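Covering a long table with brown paper or vinyl: which one survives the kitchen?

Forum: Home and Kitchen > Surfaces and tables
Started December 2025, 7 replies

praltov_kitchen
Hello everybody. I have a long table which we use for all the food preparation, and the top is in bad condition. To sand it is too much work for me at the moment, so I want to cover it. The colour must be brown, this part is already decided at home.

My table is almost 300 cm long. I found two possibilities. One is heavy brown paper from the roll, which I would pull tight and fix under the edge with tape. The other is smooth vinyl, matte, from the Donenen shop in Flilthorpe. The paper is very cheap. The vinyl for my length comes to 578 dollars if I take the thick quality, and I was quite shocked by this.

We mostly make bread and sandwiches there, nothing with much water. There are no small children. What would you choose? Please also tell me if you had trouble with the corners.

mudgeeba_baker
Vinyl, mate. Paper looks beautiful for one arvo and then somebody puts down a buttery knife. You can't wipe butter out of paper, it just goes see-through and stays like that.

$578 sounds like a rip-off though. Ask them for the end of the roll. My local place has a bin of offcuts out the back and they sell them for next to nothing in June when they do stocktake.

oatbran
I disagree with mudgeeba_baker. I've had paper on my bench for years. You don't clean it, you change it. When it's grubby I roll the whole lot up with the crumbs inside and put a new piece down. Takes five minutes. Vinyl you have to scrub, and flour gets into the texture.

mudgeeba_baker
Smooth vinyl hasn't got any texture, that's why it's called smooth. And you're throwing out metres of paper every time.

oatbran
It goes in the compost. Yours goes to the tip in ten years.

praltov_kitchen
Thank you both. I did not want to start a quarrel! I think each of you is right about your own table.

I have now looked at samples at home, and I make a small report. With the paper I taped a piece on one end and worked on it as usual. I cut bread, I moved plates, I put down a cup. Crumbs are very easy to brush away. The cup left a ring and the ring remained. Also the paper makes a noise when I slide something on it, which disturbs me more than I expected. The vinyl sample is silent, and the ring from the cup was gone with a damp cloth. But it had a smell when it came out of the packet. I hung it on the balcony and the smell became weaker after some days.

One more question. I do not want to cut directly on either of them. Until now I have cut bread on a big rectangular board, but it is heavy and it takes too much place. Does somebody use a wooden plate for this, the round kind which is turned on a lathe? I have my eye on the Nørgaard one, it is number 751 in their catalogue. It has rings on the top.

fernhill_tess
I use a turned plate for bread every day and love it! Mine's a pale one, no idea what wood, it was a present. For eating off it's lovely, for one slice with jam, that kind of thing (and toast doesn't go soggy underneath like it does on china, at least I don't think so). But I wouldn't slice a whole loaf on it. The loaf hangs over the sides and the crumbs go everywhere except on the plate. Also if the rings are deep you'll be digging crumbs out with a toothpick.

For the table I'd go vinyl too, sorry oatbran. Just watch your corners. Fold them like you're wrapping a parcel, and warm the vinyl a bit with a hair dryer first or it springs back up at you.

oatbran
Outvoted then. I'll only say this: whatever you put down, leave a good overhang on the long sides. I cut my first one exactly to size and it shrank back, and after that there was a bare strip along the front where my sleeve caught every time.

Agree about the plate. Oil it before you use it, and don't let it sit in the sink.

praltov_kitchen
I thank you all, this was very useful. The overhang I would surely have forgotten.

My decision is now as follows. I take the vinyl, but the thinner quality, because the shop told me that the thick one is difficult to fold and I have little patience with corners. I will keep a roll of paper in the cupboard for the days when we do something really dirty, and put it on top. So perhaps oatbran is also a little bit satisfied.

The wooden plate I will buy for serving, and the cutting stays on the old board, which now stands upright beside the bread bin when I don't need it. I have also moved the toaster and the jars to the shelf, so that the table can stay mostly free. Before, I was always pushing things from one side to the other in order to find a place for one sandwich.

If someone has experience with how the brown colour behaves next to a window, I would still like to hear it. Our table gets the sun in the morning on one end, and I am a little afraid that in two years I will have a table with two colours.

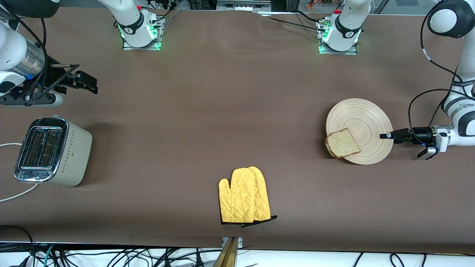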